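3.2 Wartezeit an der Ausgabe

Die Befragung fand in der Kantine der Firma Tekavwood statt, immer am Samstag. Von 100 verteilten Bögen kamen 44 zurück. Okonkwo und Daly haben gezeigt, dass Gäste die Wartezeit meist zu lang schätzen - besonders an der Suppe. Unsere Daten bestätigen dies nur teilweise.

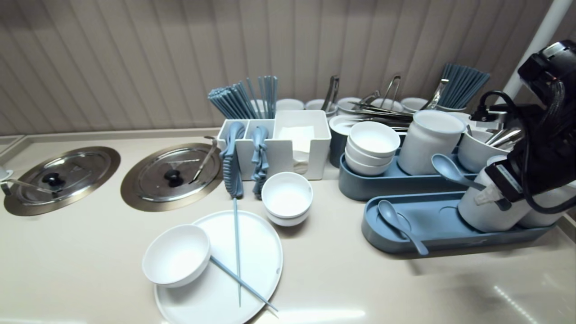
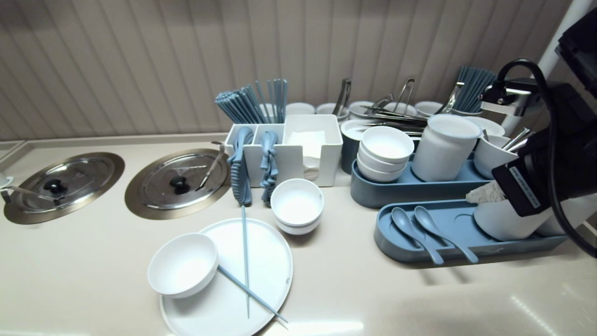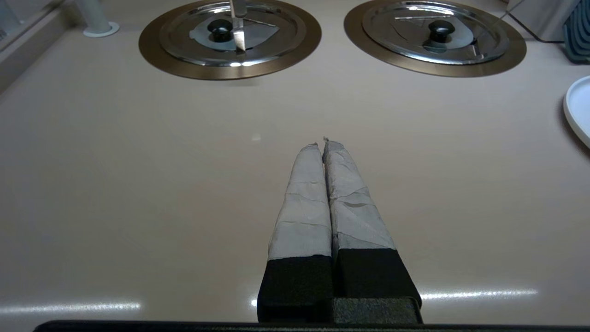
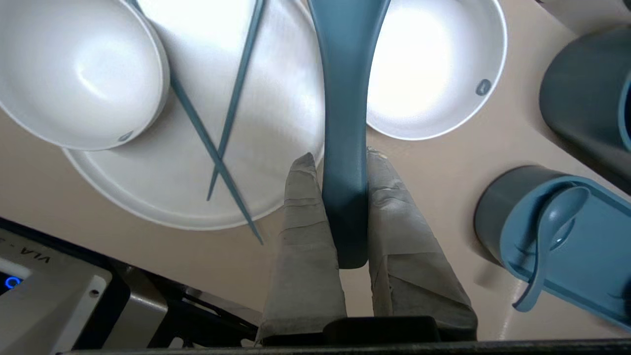

Abbildung 2: Theke.

Wer allein kam, schätzte die Dauer genauer als Gäste in Gruppen. Dieser Unterschied blieb auch bestehen, wenn wir das Alter berücksichtigten. Für die zweite Erhebung wurde die Frage zur Dauer deshalb neu formuliert.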